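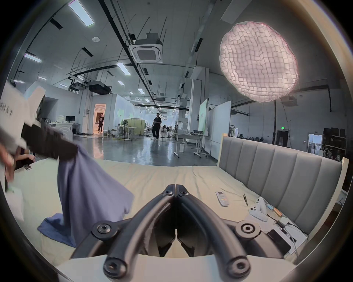 A bed with a cream sheet and a gray channel-tufted headboard. Small items, among them a remote control, tweezers and a power strip, lie near the headboard.

Bed clutter

Bed clutter is the everyday name for small things that get left on top of a bed and are not part of the bedding. Phones, chargers, remotes, clothes waiting to be folded, a book, grooming tools. The term covers things put down for a minute as well as things that stay for weeks. It does not usually cover pillows, throws or stuffed toys placed there on purpose -- those are counted as dressing the bed.

Contents
1 Name
2 Causes
3 Common items
4 Where it gathers
5 Laundry on the bed
6 Cords and power strips
7 Clearing methods
8 The headboard
9 In stores and show rooms
10 See also

Name

Also called top-of-bed mess, bed drift, or in some households just "the pile". Bed drift is the narrower word. It means only the items that slide toward the headboard or the wall over time, and are found there when the sheet is changed. "Floordrobe", an older joke word for clothes left on the floor, has a bed version ("beddrobe") but it never caught on much.

Causes

A bed is often the largest flat surface in a bedroom, and at a handy height. Anyone coming in with full hands tends to unload on it. Pockets get emptied there. Bags get packed and unpacked there.

Small homes add to it. Where one room serves for sleeping, working and watching TV, the bed stands in for a desk and a couch, and the things belonging to those end up on the sheet. Dorm rooms and studio rentals are the usual cases.

Lack of a nightstand is the other main cause. The Tosten household survey, a small mail-in study run by the storage maker of the same name, had 1,838 replies and asked what people did with a phone at bedtime. People with no nightstand mostly put it on the matress or under the pillow. The survey was not repeated, and the questions were later faulted for leaving out floor beds and bunks.

Common items

Electronics. Phones come first by a long way. Then remote controls (TV, fan, air conditioner), game controllers, earbuds, tablets. Remotes for air conditioners are a special case in warm climates -- the unit is high on the wall, the remote gets used at night, and the wall holder that came with it is across the room.

Batteries. Loose ones, mostly from remotes and controllers, new and used mixed together. Used cells should be taken off the bed and kept apart from coins, keys and tweezers, as metal across the two ends can short them.

Grooming tools. Tweezers, nail clippers, combs, hair ties. Slim dark tweezers are easy to see on a pale sheet and very easy to lose on a dark one. Points should be capped or the tool put back in a case.

Clothes and cloths. See below.

Paper. Receipts, mail, homework.

Food and dishes. Some writers leave these out and treat them under kitchen overflow.

Where it gathers

Items do not spread evenly. On a bed used by one person, the side not slept on fills first. After that the strip along the headboard, then the foot. The middle stays clear longest since the sleeper needs it, or gets cleared each night by pushing everything to one side.

Pushing is not the same as clearing. Things that are pushed end up in the gap between mattress and headboard, and from there under the bed. Flat items such as phones go first. Round ones like batteries roll when somebody sits down. Wrinkled or loose sheets hold small items in the folds, and a tight fitted sheet lets them travel.

Laundry on the bed

Folding laundry on a bed is very common and is the one kind of clutter with a clear purpose. The sheet is clean, the height is fair for the back, and two people can work from opposite sides. Trouble starts when folding stops halfway. Folded stacks get moved to a chair, moved back, tip over, and are then mixed with things already worn.

Usual advice:

Strip or smooth the bed before dumping the basket.
Clear off phones and remotes first, or they get folded into towels.
Large pieces first, then shirts, then small stuff.
Carry each stack off when it is done. Do not wait for all of them.

Belts, straps and long strips of fabric are handled last, rolled and not folded. They tangle with everything else if left in the heap.

Cords and power strips

A power strip on a bed is a bad idea and most safety leaflets say so. Strips and chargers give off heat and need air around them. Bedding holds the heat in. The risk goes up if the strip is covered by a blanket, or if several chargers run from it overnight.

Better places: on the floor beside the bed away from fabric, fixed to the back of a nightstand, or on the wall. The cord should not run under the mattress or get pinched behind the headboard. A phone should be charged on a hard surface, not on the sheet, under a pillow or sitting on the strip itself.

Bed frames with built-in outlets came in to deal with this. The Zitico frame had a recessed outlet in the side rail, with a lip to keep the blanket off. Later versions moved it up to the headboard.

Clearing methods

Tray method. One shallow tray on the bed or beside it, everything small goes in, the tray gets carried out once a day. Fast. Fails if the tray is to big.

Sort by room. Items are grouped by where they belong -- bathroom, desk, closet, living room -- and walked over one group at a time. Slower, but nothing is left over at the end.

The Riquelme rule. From a housekeeping pamphlet of that name. Three piles only: keep here, goes elsewhere, trash. The keep-here pile is limited to 3 items. The pamphlet allows 15 minutes for a full bed, and whatever is left when time runs out goes into a box by the door.

Sheet lift. All four corners gathered, contents tipped onto the floor or a table. Used before washing. Not for beds with electronics, liquids or anything sharp on them.

Caddies. A fabric pocket tucked under the mattress so it hangs down the side. Holds a remote, a phone, glasses. Cheap, and good for bunks and dorm beds. Heavy items pull it loose.

The headboard

The style of headboard changes how clutter behaves. Solid panel types act as a wall and items collect along them. Slatted and metal ones let things fall through. Upholstered headboards with tufting catch dust and crumbs in the seams. Vertical channel tufting is easier to brush out than buttons as the grooves run straight down, but whatever is brushed out lands on the bed, so brush first and change the sheet after.

Bookcase headboards have a shelf and were sold as a cure. Results are mixed. The shelf fills, and the bed fills again after it.

In stores and show rooms

Furniture sellers mostly show beds bare or fully dressed. A few stage them with light clutter, a book or a remote, to make a room look lived in. The Skulurard catalog was known for this for a time, with phones and game controllers set out on plain sheets. Returned to bare beds later on. Reason not recorded.

See also

Nightstand
Laundry folding
Cable management
Bed making
Junk drawer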